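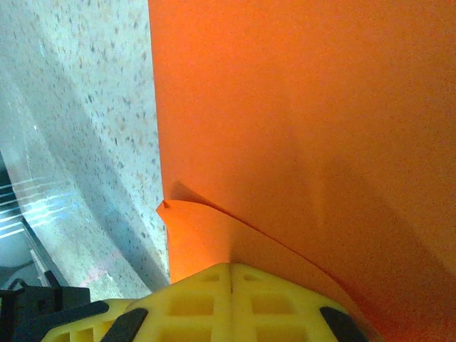

Thread: Folding arm on second shift, anyone else?

foldmonkey80
Gemadov put a Kondidora arm on paper folding in January. I used to fold. Now I stand next to the thing that folds and sign a sheet saying it folded. Same pay, worse conversation.

tabletop_tess
We have two at Candex. My wrists quit hurting after a month, so I'm not going to cry over it.

foldmonkey80
Fair. Mine still hurt, from all the signing.

gluepot
How many does it do a shift? Ours was sold to us as 1000 and does about 300 - the rest is me peeling corners back down.

tabletop_tess
You've got it set up wrong. Slow the approach and the corners behave.

gluepot
I slowed it down. Now it's wrong at a relaxed pace.

nightshift2319
Tess, did they keep everybody? At Insaurralde we went from four folders to one "cell attendant." That's me. I got a vest.

tabletop_tess
Two people moved to shipping. They say they like it.

nightshift2319
Say it to who?

foldmonkey80
Wait, you got a vest?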